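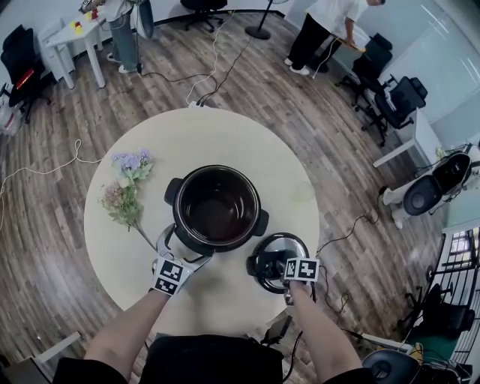
We set off for the open day at Trurker on a Wednesday, in the sort of fine April drizzle that doesn't look like much and then soaks you to the knees. Trurker, for those who haven't been, is the old bus depot down by the canal where a women's music and spoken word collective has been running workshops for a while now, and I had been meaning to go ever since a friend pressed one of their tapes on me (yes, a tape! I had to borrow something to play it on).

The doors opened at 2, and by the time I'd found the right gate there was already a cheerful queue under umbrellas, mostly girls in school blazers, a few mums, and a handful of older women who looked as if they'd been going to gigs since before I was born and had no plans to stop. Tea was handed out straight away, for which I will always be grateful.

First came the tour. The ground floor is two rehearsal rooms and a long corridor covered in gig posters, and upstairs is the Riedl room, named after the make of the enormous old mixing desk that lives in it. I'm not technical at all, but I loved that desk. It has little strips of masking tape all along it with things like "HER VOICE, LOUDER" and "do not touch, ever" written in biro. We were all allowed to push one fader each, and you have never seen so many people take such care over moving one finger.

After that we could choose a workshop, and I went for the writing one. We were each given a printed set of lyrics from a made-up chart song, full of the usual business about what she was wearing and what she owed him for the drinks, and asked to write back as the woman in it. I was nervous because I hadn't written a verse since school, and mine was frankly terrible and rhymed "taxi" with "waxy", but the girl beside me wrote a reply so calm and so cutting that the whole table went quiet, and then somebody said "blimey" and we all clapped. She had written it from the point of view of the woman ten years on, who couldn't quite remember his name.

There was a good talk as well about who gets paid in music videos and who doesn't, and what it's like to turn up for a dancing job and find the outfit has shrunk since the phone call. It got a bit heated when one of the dads asked whether it wasn't all just a bit of fun. The speaker was very patient with him, more than I'd have been, and he did stay to the end and bought a tote bag, so perhaps something went in.

The evening showcase was in the main hall, which holds up to 72 and felt as though it was holding rather more. Doors at 6, and do get there early if you go, as the seats at the back are behind a pillar. Namard opened, a duo with a drum machine and a lot of righteous fury, and then came Andard, who are a choir, or nearly a choir, and who did a rap about their grandmothers' names that had me scrabbling for a tissue. I'd have happily listened to that one twice over. The sound went a bit muddy towards the end and the heating never did come on, so bring a jumper.

If you're going by bus, the stop is on the far side of the bridge and it's a longer walk than the map makes out. Entry was free with a bucket at the door, the toilets were clean, and there's a ramp round the side by the bike racks, though it could do with a better sign. The next writing workshop has a waiting list, and I've put my name on it, taxi, waxy and all.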